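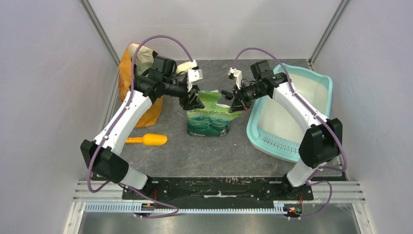
出租房厨房下水慢,有味道,自己能处理到什么程度?

搜索帮助内容 请输入关键词 搜索

大家好。我租的房子在 Holska 路的一栋老楼,三楼。中文不是我的母语,如果有写错的地方请原谅。

问题是厨房的水槽。从二月开始,水下去得很慢,洗完一锅米以后要等很久才能流完。同时有一种味道,像旧的抹布,晚上比早上更明显。我已经做过下面的事情:倒过开水,倒过小苏打和白醋,用橡胶的吸盘压过很多次。每一次好一两天,然后又回到原来的样子。

水槽下面的管子是白色塑料的,有一个弯,弯的下面有一个可以拧的盖子。我试着用手拧,没有拧动,也不敢太用力,怕把它弄坏了要赔。房东住在别的城市,他说可以找人来,但是第一次上门的费用要我先付。我想先知道:这个盖子租客可以自己打开吗?打开以前要准备什么?还有,味道和下水慢是同一个原因,还是两个不同的问题?

厨房的垃圾我每天都拿下去,袋子也扎好,所以我认为味道不是从垃圾来的。

谢谢各位的耐心。

Sfakianakis
盖子可以自己开,我在以前的房子里开过三次。我把我的顺序写下来,也许对你有用。

先把水槽下面的东西都拿出来,放一个矮的盆在弯管正下面。盆要比你想的大一点,因为弯管里的水加上堵在水槽里的水,会一起下来。我第一次用的是饭盒,后来擦了半个晚上的地板。

戴橡胶手套,手套外面再包一块干毛巾,这样拧得住。逆时针方向(从下面往上看)。如果还是不动,用吹风机的热风吹盖子的周围,吹几分钟,塑料会松一点。不要用铁的管钳直接夹,塑料盖子容易裂。吹风机用完要拿远,再开盖子,电器不能碰到水。

打开以后,里面一般是灰色的油泥。用旧牙刷刷干净,同时看一下盖子里面的橡胶圈。如果它已经扁了或者硬了,去五金店买一个新的,带着旧的去比大小。装回去的时候,手拧紧就够,然后放满一槽水再一次放掉,用干纸巾摸接口,纸巾不湿才算好。

关于味道:油泥自己就有味道,所以很可能是一个原因。但是请你也看一下塑料管插进墙里或者地里的地方。老楼常常在那里有一个缝,下水道的气从缝里上来。我家就是这样,买一个密封圈塞进去,味道第二天就没有了。

还有一件小事。开水不要经常倒,塑料管不喜欢太热的水,接口会变形。用热的自来水和一点洗洁精比较安全。

Romcombe
直接买通管的药粉倒下去,等一夜,早上冲掉。我一直这样做,没有问题。味道不用管,开窗。

Moltereck
我不太同意上面关于药粉的意见。如果水完全不走,药粉会在弯管里结成硬块,以后更难弄。另外你已经倒过白醋,不同的清洁剂请不要混在一起用,尤其是含氯的,出来的气体对人有危险。倒过药粉以后又想打开盖子,那更要小心,里面的水会伤皮肤和眼睛。

如果清理了弯管,下水还是慢,堵的地方就在更远的管子里。可以买一条手摇的弹簧,我买的是 8 米长的,花了 65 块。从墙里的管口伸进去,一边摇一边慢慢推,感觉到阻力的时候不要硬顶,来回转几下。拿出来的时候,旁边要准备一个袋子,因为带出来的东西很脏。

如果弹簧走完了也没有用,我觉得就是整栋楼的竖管有问题了。你问一下楼上楼下的邻居,他们的厨房是不是也慢。如果也慢,这个不应该由租客付钱,要告诉物业。

费用的事情,请你先看合同里“维修”那一条。我的合同写的是,自然老化由房东负责,使用不当由租客负责。开盖子以前拍几张照片,管子原来是什么样子,清出来的是什么,都留着。给房东发文字消息,不要只打电话,以后说起来比较清楚。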